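Home Catalog Civics Media Literacy Teacher Support Orders

Storkness Source-Checking Kit, Grades 6 to 8
Published by Clillow

The Storkness kit is a set of printed classroom materials for teaching students how to read a news story, a flyer, a campaign mailer or a web page and work out where its claims come from. It is sold as a complete box for one classroom. Schools that already own the box can buy replacement parts separately.

The kit is meant for social studies and English classes. Most teachers run it as a stand-alone unit in the fall or spread it over the year, one unit at a time. It does not need computers. A projector is handy for the introductory lesson in each unit, but the same pages are in the binder and can be copied.

What is in the box

Teacher binder, 314 pages, three-hole punched, in a D-ring binder with tabs.
Source cards, 400, printed on both sides on heavy uncoated stock.
Wall headers, one set, with removable adhesive strips.
Student record sheets, as masters for copying.
Answer notes for the teacher, bound separately so they can be kept in a drawer.
Storage box with dividers.

The binder is divided into 7 units. Each unit has a short background reading for the teacher, the lesson plans, the record sheets for that unit and a page of questions for families. The units are:

Who wrote this?
Fact, claim and opinion
Numbers and charts
Quotes and where they come from
Photographs and captions
Advertising that looks like news
Two accounts of the same event

Units can be taught in any order after the first one. Unit one introduces the words the other units use (source, claim, evidence, correction) and students who skip it tend to get stuck on the record sheets.

How a lesson runs

Every unit has five lessons. A lesson takes one regular class period. The teacher reads a short opening with the whole class, then students work in pairs with a small stack of source cards. Each card carries a passage of text on the front. On the back is what a reader could find out with a little digging: the name of the group that paid for it, the date it first appeared, or a line saying that this could not be found.

Pairs read the front, write down what they would want to know, and then turn the card over. The last part of the period is for sorting. Students bring their cards up and place them under one of the wall headers, which read "Supported," "Partly supported," "Not supported" and "Cannot tell." Disagreements are expected on the cards in the third and fourth groups, and the binder gives the teacher a few prompts for each.

All of the passages were written for the kit. They deal with things like a school bus route, a new skate park, a water bill and a town library's hours. The towns, candidates and newspapers in them are made up. We did this so that a class can argue over a card without arguing over a party or a current office holder. 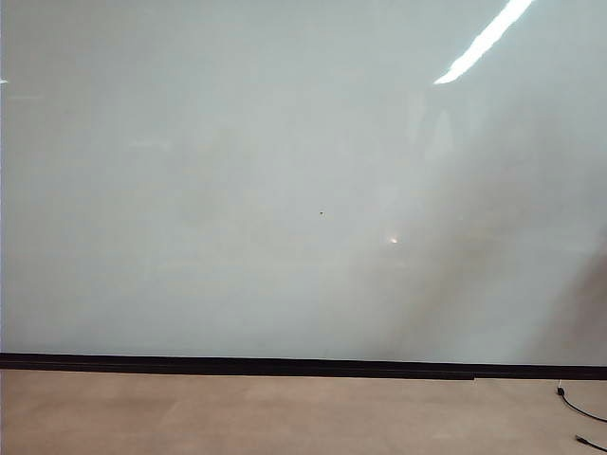
The wall headers need a clear stretch of wall or board that students can reach. They come on flat card with a removable adhesive strip across the back, and they can be moved between class periods. Set them out before class and go stand at the back desks to check that they can be read. A glossy, pale surface with a bright streak of reflected light up in the right-hand corner will still take the headers, but keep "Cannot tell" out of that corner and lower the whole row by the height of a card. The headers themselves have a matte finish. Source cards have no adhesive and should be put up with putty or small magnets, depending on what you are putting them on. Teachers without wall space can lay the headers along a table or a row of pushed-together desks.

Do not use the adhesive strips on wallpaper, fabric panels or fresh paint. Replacement strips are listed under parts.

Content review

Before each printing the full text is read by outside readers who did not work on it. They are asked to mark any card or lesson that leans toward one side, that uses a loaded word where a plain one would do, or that depends on something a student may not have been taught. The editor, Nantana Jaidee, answers each mark in writing. The marks and the answers are kept on file, and a school or district that is considering the kit may ask for a copy.

The current printing is the second. Changes from the first:

Unit three was reworked. The old lesson on averages was too long for one period and has been split.
Eleven source cards were replaced after readers found that the back of the card gave an opinion.
The word "bias" was taken out of the record sheets. Students were writing it in every box. The sheets now ask, "What does the writer want you to do or think?"
The family questions were moved to the end of each unit.

First-printing cards can be used alongside second-printing cards, except in unit three. An exchange set for unit three is free to schools that bought the first printing. Send us the order number from the packing slip.

Showing the kit to parents and boards

Many districts put new materials out for public viewing before they are approved. We will lend a full kit for this purpose. The loan box is the same as the box we sell, including the answer notes, and nothing is held back from it. We ask that it be returned complete in the original carton. Loan kits are in short supply in April and should be requested well ahead of that month.

There is also a free overview, which lists every lesson by title, the reading passage it uses and the skill it covers. It may be copied and posted on a school website without asking us.

Teachers who need to offer another assignment to a student who is opted out of the unit will find one at the back of the binder. It uses the same record sheet with a passage on weather forecasts.

Reading level

The passages are written for an average sixth-grade reader. A lower-level version of each one is in the binder, marked with a small circle at the bottom of the page. The lower-level versions keep the same claims and the same sources, so students using them can sort cards with the rest of the class.

A Spanish edition of the student pages is in preparation. The teacher pages will stay in English.

Parts and related items

Source cards, full set
Source cards, single unit (state which unit)
Wall headers with strips
Adhesive strips only
Teacher binder, without cards
Answer notes
Kongkaew Discussion Cards, grades 9 to 12. A separate product for high school classes, with longer passages and no wall activity. The record sheets are not interchangeable with the ones in this kit.
Flevonska Map and Chart Folder. Extra practice for unit three. Fits in the back pocket of the Storkness binder.

Ordering

Schools may order by purchase order or card. We need a street address for delivery, as the carton is too heavy for most mail rooms to accept at a post office box. If you are ordering for more than five classrooms, write to us first for a quote. One kit is meant to serve one room at a time, and it can be shared between teachers who do not teach the unit in the same week.

The binder pages and record sheets may be copied for use within the school that bought the kit. Source cards may not be copied, but lost ones will be replaced at cost. Give us the number printed in the lower corner of the card on either side of the gap.

Unused kits can be returned in the original carton. Kits with writing on the cards cannot be taken back. Pencil comes off the uncoated stock with a soft eraser, ink does not, and the binder suggests collecting pens before the cards are handed out.

Questions about lesson content go to the editor. Questions about delivery, loan kits and exchange sets go to the orders desk.

Contact Clillow | Copyright Clillow, all rights reserved | Back to top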